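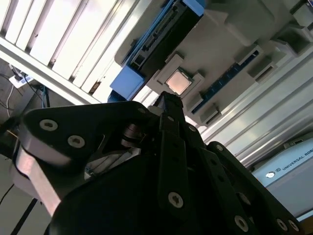 Three fingers, one processor, and my entire capital request for the year.

Saturday, June 29, 2024

Came in on a weekend to write the equipment budget, on the theory that the building would be quiet and I would be clever. The building was quiet.

The form wants everything sorted into "essential", "desirable" and "other". I have been moving the second gripper between the first two columns since breakfast. The one we have is a lovely thing, all black plates and hex screws, and when you see it hanging over a processor in its grey holder you understand why people sign purchase orders. You also understand why Benvinda won't let anybody stand near it with coffee.

The trouble is the quote. Husar will sell us the same gripper again, but they've put the spare fingertips on a separate line, the cable on another, and something called "commissioning support" on a third. I rang on Thursday to ask what commissioning support consisted of. A very pleasant man told me it was support, during commissioning. I wrote that down.

Praltus came in cheaper with two fingers instead of three. Oana Mihăilă is all for it. Her argument is that every part we handle at the Unonthorpe bench is either square or long and skinny, and two fingers have been picking up square things since the invention of tongs. Benvinda Guerreiro's argument is that the memory modules go in on a slant in our layout and she has spent most of autumn teaching three fingers to cope with that, and she'd rather not start again with tongs. They had this out in the tearoom while I ate a lamington and tried to look like furniture.

I think Benvinda's right, for what it's worth. Nowhere on the form does it ask what a month of Benvinda costs. It should.

Then there's the matter of fixtures. The grey trays get their own line this year. Last year I hid them under "consumables" and was found out. Finance wanted to know how a tray could be consumed. I have seen what the new starter does to a tray and could have answered, but I let it go. So: a tray line, $500, and a note saying they're for holding parts, so that we're all clear.

Floor things I forget every single time and have now put at the top of the page in capitals:

CABLE COVERS
PROPER POWER, NOT POWER STRIPS
SOMEWHERE TO SIT

The power is the real one. We've a handsome aluminium frame that cost more than my first car, and down on the floor behind it there's a white power strip with cables wandering off in every direction. The electrician's quote for doing it right is sitting in my inbox and I haven't the courage to open it on a weekend. I have put in $1000 as a placeholder. Oana says a placeholder is a number you're going to be embarrassed by in October. She's usually right about October.

Cirkosley want 100 boards a day through the cell before they'll talk about extending the contract, and that's the sentence that has to carry the whole request. I've written it four ways. The first sounded like begging and the second like a threat. The third had the word "leverage" in it, and I went and washed my hands. I've kept the fourth, which just says the number and stops.

Lunch was a meat pie from the servo, eaten in the car park out of respect for the coffee rule — I'm assuming it extends to gravy.

Spent the afternoon on depreciation. The form assumes everything we own dies at the same age. The gripper, the frame, the label printer, my chair. The chair has already gone, to be fair.

Left at four with the second gripper in "essential" and Praltus in the notes as the alternative, so that Benvinda and Oana can both be cross with me on equal terms. Still have to get the freight figure out of Husar. Still haven't opened the electrician.

Shared 2 times · 3 comments

tearoom_terry
Open the electrician. Ours was in the inbox for six weeks and then he put his rates up.

Margie K
Team three fingers. We went cheap on ours and spent the savings on swearing.

downthebench
Did you ask for freight with insurance included? They quoted us without it and it came back as a whole new line after sign-off.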